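Luvitz opens kit laundry service for amateur sports clubs in Vukby

21 May 2024

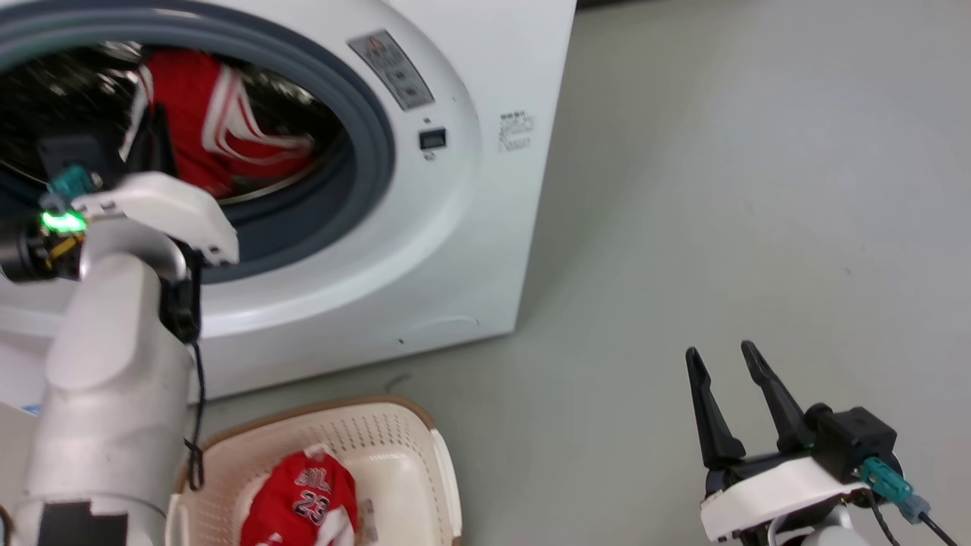 What the service covers

Luvitz has opened a laundry service for amateur teams at its Viveo site in Vukby. It takes match shirts, shorts, training tops and bibs. Footwear and padded items are not accepted.

Red basketball kit with white lettering and numbers is a typical load. Printed garments of this type are washed apart from plain cotton — mixed loads wear the print and can mark white trim.

Washing and handling

Kit is washed in front-loading machines. Shirts are turned inside out before loading, and drums are filled loosely. The door gasket is wiped after every load. Washed items are moved in perforated plastic baskets, one team to a basket.

Capacity and booking

The site can process 500 garments a day. In a trial run with the Hosseinzadeh basketball league, 211 shirts were washed over 6 days. The minimum order is 15 garments, and smaller bags are held until the next shared wash. Clubs should empty pockets and close zips before drop-off.

Bookings are taken at the Viveo counter. A price list is available on request from the Luvitz press office.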